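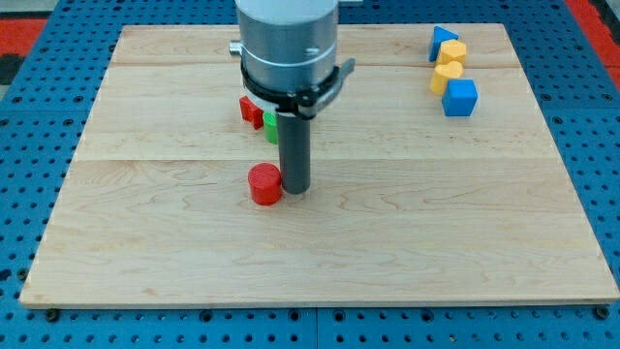 Vadum bench arm, 28 days in

Reviewed by Wayne Stockdale, 20 November 2018

Three stars. Would be four if the manual was any good. Writing this on my break so excuse the state of it.

We're a small finishing and packing shop in Grevby, 22 of us on the floor, mostly short runs for toy firms and school suppliers. Blocks, counters, shape sorters, that sort of thing. The Vadum went in on bench two, where the pushing and sorting gets done before the trays go to packing. Bought through Whiteley, who were fine on the phone and slow with everything else.

Set up. Took two of us a morning. The arm itself is heavy but goes on easily. Getting it level with the board was the long bit. If the board is out by a hair the rod either drags on the wood or rides over the low pieces, and you don't find out which until it's halfway through a tray. Buy a decent level first. The one in the box is a joke.

The rod. We went for the plain rod over the gripper, mainly on price. It pushes, it doesn't pick up. For cylinders and cubes that's plenty. Hearts are a pain - catch one on the lobe and it spins off instead of sliding. Prisms somewhere in between. Ramona on days worked out that going in slower and lower sorts most of it, so that's what we run now. Changing the rod is quick, clamp off, clamp on, no tools. Best part of the whole thing to be fair.

Speed. Slower than a person. Much slower than Ramona. Whiteley's man said it would do 39 trays a shift and it has done that 2 times, both on cubes only. Mixed trays it's nowhere near. What it does do is keep going through lunch, and it's as good at four o'clock as it was at eight, which I am not.

Noise. Low hum, bit of a whine when it turns. You stop hearing it by day three. Radio still wins.

Now the part I'd have wanted to read before we got it. The job on bench two has changed and not all of it for the better. Used to be you stood there and sorted, and talked to whoever was on bench three. Dull, hard on the wrists, but you could have a natter. Now you load, you watch, you clear a jam, you load again. My wrists are better, no question. My head gets more tired though. Watching is harder than doing, to my mind, and I've said so to the office. They've agreed to swap us round every couple of hours and that has helped alot.

No jobs gone so far. One person moved to packing who didn't much want to. She's all right with it now, more or less, but she should of been asked before the thing was ordered and she wasn't. If you're a manager reading this, ask first. Costs nothing.

Also training. Two of us got shown how to use it, everyone else got a laminated sheet. So every time it stops, one of us gets shouted for, whatever we're in the middle of. Get the whole shift trained or don't bother.

Compared with the Bustby we had on trial back in February - the Bustby was quicker and had a nicer screen, but it threw pieces about and the stop button was round the back where you had to lean over to reach it. The Vadum has it at the front. I'd take slow and a button I can reach.

Good: simple, steady, easy rod change, stop button, kind to wrists.

Bad: manual, level, hearts, sales talk about trays per shift.

Spares from Whiteley take an age so order a second rod with the first one. Ours came with a burr on the tip and we had to wait for the swap.

Would I send it back? No. Would I want one on every bench? Also no.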